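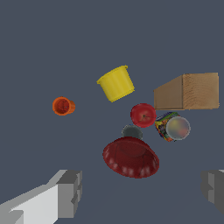
Nikola Berisha wrote on Jul 27, 2024:

> I can reproduce the missed stop on the Drisden build, but only with
> clutter. With a single object Gerano raises the contact stop every time.
> With the full set of objects it ran on to step 3,443 before the watchdog
> killed it. The stop request is in the log at step 2,535. Is this the
> fault we closed in January, or a new one? I would like to know before we
> let this build near the real arm.

It is a new one, as far as I can tell. The January fault was in the limit table, and that table is fine in your build. I diffed it against ours and got nothing.

I reran episode 866 with your seed and logging turned up. The layout is the one where the red bowl is the closest object to the fingers and the apple and the boxes are further out. The stop request is raised correctly by the contact monitor and reaches the queue. It then sits there. The motion thread only reads the queue between waypoints, and in clutter the planner keeps replacing the current waypoint before it is finished, so the read never comes up. 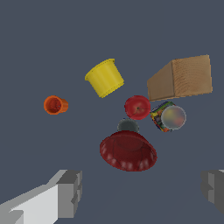 With one object there is nothing to replan around, the waypoint completes and the stop is picked up on the next pass. That matches what you saw. It also means our single-object regression test could never have caught this, and I would not count its passes as evidence of anything.

The close command goes through the same queue. In my rerun the fingers were still wide open when I halted it by hand, with the close request waiting behind the stop. I had first put that down to a gripper driver fault and lost a morning to it.

The patch on the Otano branch does 2 things. It moves the stop flag out of the queue so that the motion thread checks it every step, and it makes the planner refuse a new waypoint while the flag is set. Please test both parts together – the first one alone leaves the arm stopped with a live plan, and clearing the flag would send it off again.

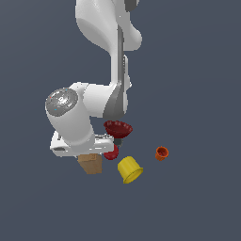 Fatos Kelmendi asked off-list whether the hardware stop on the real arm would have covered us anyway. It should, as it cuts drive power and does not pass through Gerano at all. I still don't want to lean on it for this. The software stop is what we rely on for light contact, and the hardware one won't trip until somebody presses it.

Until the patch is merged, please keep this build in simulation only. I have pulled the package from the Drisden update channel. If anyone has installed it already, roll back and check that the version string really changed, as the Trajkovski installer has left the old one in place before.

Nikola, could you send the full log for your run, not just the tail? I want to see how many waypoints were replaced after the request went in.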